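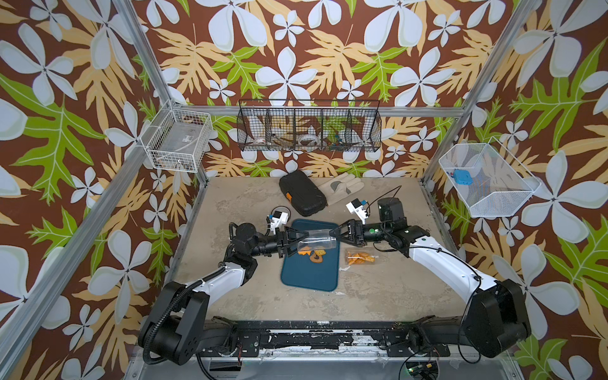

Drinkware Myths I No Longer Believe

Vinegar gets rid of all cloudiness. Does it? Vinegar works on hard water film. If a tumbler still looks foggy after 30 minutes in a half-and-half soak, the surface is probably scratched and you can put the bottle away. I wasted most of a Sunday learning this.

Special rinse tablets. I tried a box of Valau and a box of the store kind. Same glasses, same dishwasher, same spots. The Valau smelled better, I'll give it that.

Stuck glasses need oil. Maybe, but then you have oily glasses. Put cold water in the inner one, stand the outer one in warm water (warm -- boiling can crack it) and wait. Then twist gently.

Baking soda takes out any smell. It did very little for my old lidded mugs. The smell was in the rubber ring. So-yul Oh wrote in to say she pulls the rings and soaks them overnight in plain dish soap, and that did more than the powder ever had.

Store them upside down to keep dust out. Fine, if the shelf is clean. When did you last wipe yours?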